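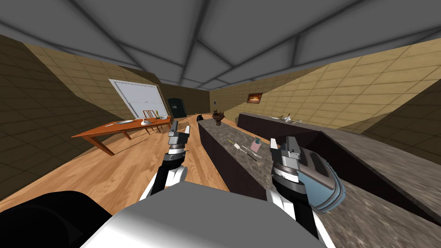 The iron run that ate my weekend

01/07/2023

So the iron task broke again, and this time I know why (I think!). I've been running my two-armed robot in a simulated kitchen, and the job is dull: right arm goes over the island, picks up the light blue steam iron, stands it upright. The iron starts on its side, and that's where the trouble lives.

Out of 297 runs, 211 went fine. In the rest the gripper closed, the physics solver panicked and the iron shot off like a hockey puck – in one run it ended up under the dining table. Funny the first time, less so at midnight.

I blamed the grip force for days. Then Mali Maddocks looked at my logs and asked why the iron's collision shape was a plain box. Well. The fingers were closing on a corner of that box, a good bit outside the handle, and getting shoved apart hard.

I've swapped in a proper mesh and put a cap on wrist speed, because on a real arm that kick could hurt somebody. The first 2 runs since then were clean. Kiani, my poor old desktop, is chewing through the others tonight – numbers when I have them.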